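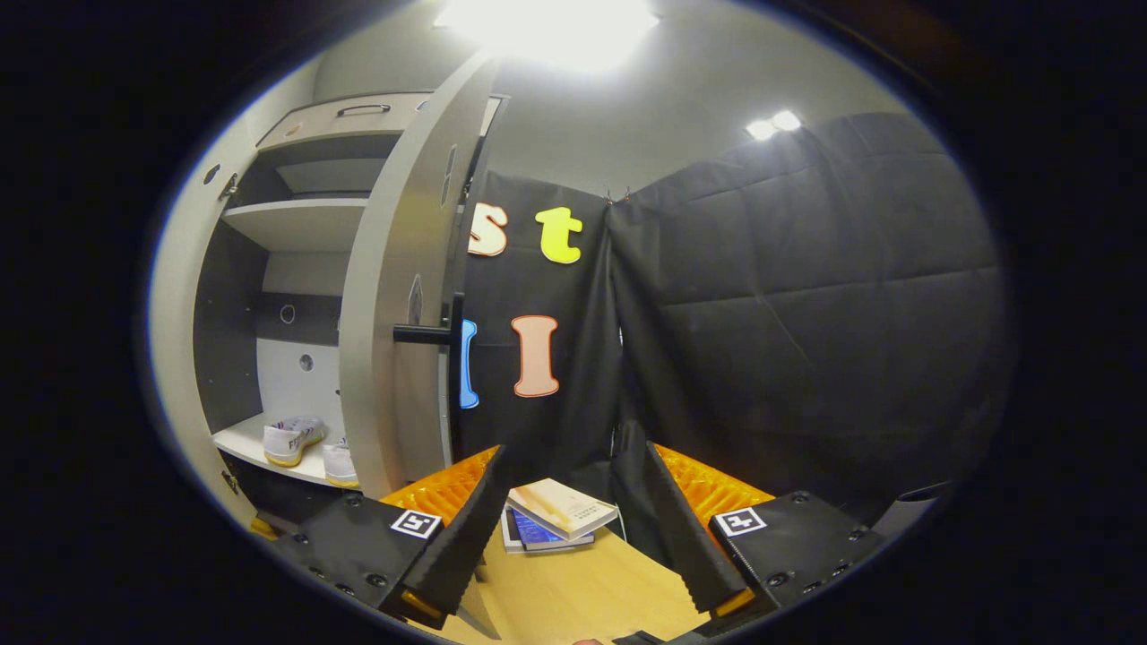

Right, thread on what's been going on at work since April. People keep asking me in DMs and I've got twenty mins before the handover

Background: I'm on returns at the Lehtinen depot. Shoes and homeware mostly. Stuff comes back, we check it, put it away, it gets sold again. 63 of us across three shifts. Over 2450 items on a bad day

The company signed with an outfit called Distirer to automate the putting away. Not the checking, not yet. First we heard was a slide in the morning briefing, one slide, "Project Darkance", picture of a sunrise. You can imagine how that went down

What it means day to day: four of us at a time come off the floor and spend half a shift doing the job with a hand-held gripper instead of our hands. Camera on it. Pick up shoe, put shoe in cabinet. Take it out. Again. The recordings are what the robot learns from

So we are teaching it. I want to be plain about that because the briefing wasn't. They called it "supporting the rollout"

It's harder than it sounds. You've been putting shoes on shelves for nine years and suddenly you've got two fingers and no thumb. First day I dropped loads. By the end of the week my wrist was killing me and I was dreaming about shelves

The wrist thing got sorted btw. Two of us put it in the accident book and now it's 40 min on, 20 off. Put things in the accident book!!

Sota Chiba is the Distirer person on site, and fair play to him, he does sit down with us. Asked him straight out on day two what happens to my job. He said he didn't know, it wasn't his decison, and he'd rather say that than make something up. Got more respect for that than for the slide

Things I didn't expect: you notice how much you know. Where you hold a shoe so it doesn't swing. Which way you turn it before it goes in. That you look at the shelf before your hand gets there. None of it is in the training manual, I know because I helped write the training manual

Also you have to do it slowly and the same speed throughout. Anyone who's quick on the floor is rubbish at this to begin with. The best in our group is a lad who started in the winter and used to get told off for being slow. He's now showing the rest of us

Every run gets checked on a tablet after. Good or bin. We were meant to have 1590 good ones for shoes by the end of the month, we got to 1588 and then the tablet died. Did the last two the next morning lol 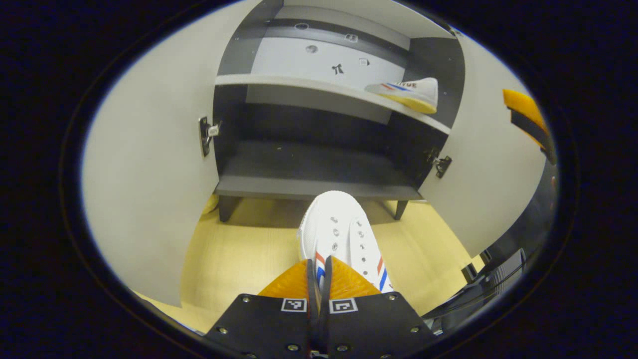
Do we get paid extra for doing the recordings?

We get the skilled rate for the hours we're on it, an extra bit an hour on top of normal. That was not offered, the rep asked for it. It stops when the recordings stop, and we've asked for that to change

OK the bit everybody wants. Jobs. What we have in writing: no compulsory redundancies on our site for eighteen months. What we don't have in writing: anything after that, or what happens to agency staff. Agency make up a third of nights. They're doing recordings too, same as us, and they've got no promise at all. That's the part I can't get comfortable with

The Zulanico site went first, last year. Rang someone I know there. She says the robots do the lower shelves on nights, people do everything odd: boots, anything with a broken box, anything that's come back wet. Her step count is down, back's better. But there's less chat, cos you used to be two to an aisle and now it's one and a machine

And leavers don't get replaced. Nobody was sacked. The rota just has fewer names on it each time it goes up. So when a manager tells you "no one lost their job", ask how many were on the rota before and how many now

What we've asked for so far: agency included in the guarantee. Skilled rate kept. A say in which jobs get automated next, because there's heavy stuff on the loading side we would happily hand over tomorow. And training for the people who'll look after the machines to come from our lot first

Had a yes on the training. "Under discussion" on the rest. Meeting with the site manager at 3pm, will add to this after if there's anything worth adding

Bell's gone, back on cabinets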